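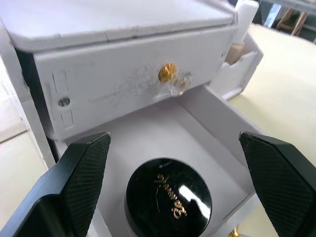
Does a guest room need a vanity organizer at all?

Only if guests unpack into it, and we have no good evidence yet that they do.

**Zacharias House, housekeeping and rooms meeting**
Wednesday, 9:30 a.m., linen room
Present: front desk, housekeeping (both shifts), purchasing, maintenance

**1. Last meeting's notes**

Accepted with one correction. The notes said the bathroom shelf trial was "well received." Housekeeping asked for that to be struck, as the only feedback was one guest card about the towels.

**2. Vanity organizers for the Lurklow wing**

Purchasing proposed one white tabletop organizer per room, 19 rooms in all, ordered through Dadix. The case for it: toiletries end up all over the sink and desk, and rooms take longer to turn over.

Housekeeping was not convinced. Small bottles get left behind wherever they are kept, and a drawer is one more place to check. The late shift said a closed drawer will be missed sooner or later, and a black jar in the bottom drawer is exactly the sort of thing a guest calls about two days after checkout.

Maintenance raised the finish. The top has small chips and scuffs along its front edge, and there is a patch of gray scratching in the white paint by the gold knob on the upper drawer. Purchasing said paint can be touched up. Maintenance asked who would be doing that, and how often. No answer was recorded.

The Dadix sheet claims the drawers are good for "more than 1,000 openings." The front desk worked out that this isn't very long for a busy room and asked whether it was a test result or just a line on a sheet. Purchasing will write to Dadix and ask.

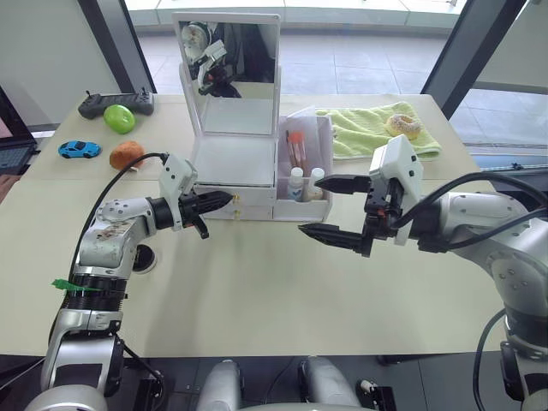 *Item 2: white organizer with mirror, two drawers and side compartment.*

There was some agreement on the open compartment. Slim tubes can stand up in it and small bottles can go in front, and housekeeping can check it from the doorway. The tubes do lean, and the early shift expects them to be lying down by the second morning. Still, this was the one part of the unit that both shifts said they would keep.

On the mirror, the front desk pointed out that every room already has two. Purchasing said guests like to sit down to do their faces. Housekeeping said guests like a lot of things — and mirrors have to be wiped.

**3. Cost**

Quoted at $94 a unit. Ernomis has an open tray with no drawers or mirror, but purchasing has no price for it and had not asked. Housekeeping would like it priced before anyone talks about drawers again.

**4. Decided**

- No order for the wing at this time.
- Trial in 3 rooms through April, if Dadix will supply on return.
- Housekeeping to note any item found in a drawer after checkout, upper or lower.
- Purchasing to get the Ernomis price and the source of the drawer claim.
- Maintenance to look at the finish again when the trial ends.

**5. Other business**

The cart with the bad wheel is still in use. Maintenance has it on the list, where it was last month.

Closed at 10:20 a.m.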